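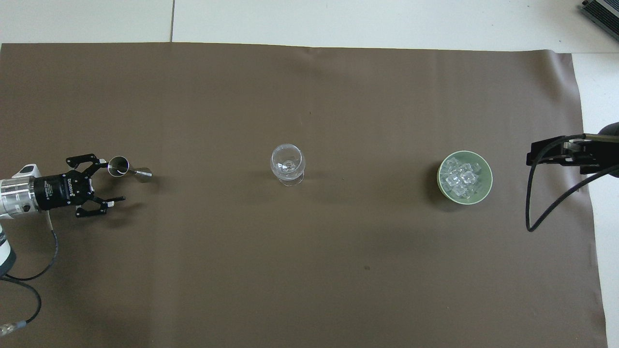
Quiet Hours at the Table: How Family Reading Circles Build Early Language

In most homes, the hour before dinner is the hardest to fill. Children are tired, adults are busy, and a screen is close at hand. The Zelier Early Years Center has spent the past two years asking families to try something else at that time of day: a short reading circle, held at home, with one adult and at least 2 children.

The program, known as Akolgo, began in October with 40 households. Each family receives a folder of picture stories, a set of spoken prompts, and a simple calendar on which the children mark the evenings they have read. A session lasts as long as the youngest child stays interested, and the center sets no minimum.

Talk Before Text

Staff at the center place more weight on conversation than on finishing a book. Parents are asked to stop at a page, wait, and let the child speak first. A child who says "dog" may hear in return, "Yes, a dog, and he looks hungry." The adult repeats the word and adds a little to it. Older siblings are encouraged to predict the next event or to retell the story in their own order.

Families who speak a language other than English at home are advised to read in whichever language feels natural. Vocabulary learned in one language supports the other, and children should not be corrected for mixing the two.

Sharing the Materials

Demand soon exceeded the supply of folders. The center therefore joined with Hevavlow, a regional lending library for educational games, which now circulates 2251 titles among member families. Story sets may be kept for a month and renewed once. Rhyming cards and sequencing puzzles are lent on the same terms.

Teachers in participating preschools report that children arrive more willing to listen in a group and to take turns speaking. The center regards these remarks as encouraging but has not yet completed a formal review.

Enrollment for the next group of families opens in the spring. Application forms are available at the center's front desk and at Hevavlow branches.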